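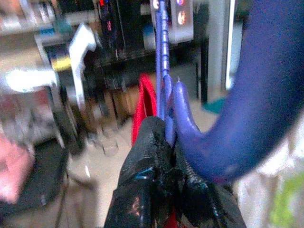 Poignée bleue en crosse, de près.

Mesurer le champ réel d'un oculaire, j'adore ça, et il suffit d'un chronomètre ! Moi je l'ai fait sur mon Jonier grand champ, depuis le parking de Trerberg.

Choisissez une étoile proche de l'équateur céleste (Mintaka en hiver, sinon Sadalmelik en fin d'été), puis coupez le suivi. Placez-la juste hors champ, côté est, et lancez le chrono dès qu'elle apparaît. Elle doit passer bien au centre, sinon vous mesurez une corde et le résultat sera trop petit. Arrêtez quand elle disparaît à l'ouest.

Recommencez trois fois et gardez la moyenne. Chez moi : 445 secondes. On divise par 4, ça donne 111 minutes d'arc, un peu plus de 1,8 degré (pas mal du tout pour les Pléiades !). Si l'étoile est loin de l'équateur, multipliez encore par le cosinus de sa déclinaison. 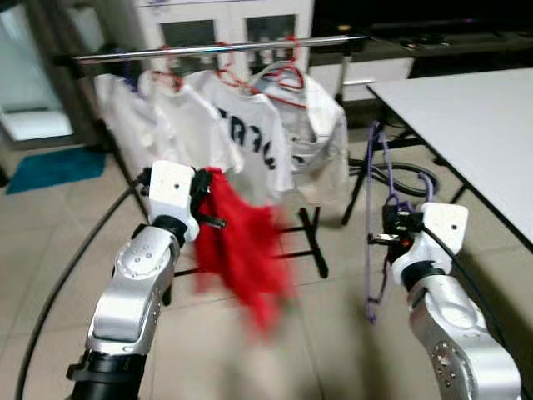

Henrik Weidemann : Merci ! Avec mon Greter, je trouve cinq secondes d'écart entre deux passages. Je recentre mieux et je refais la mesure ce soir.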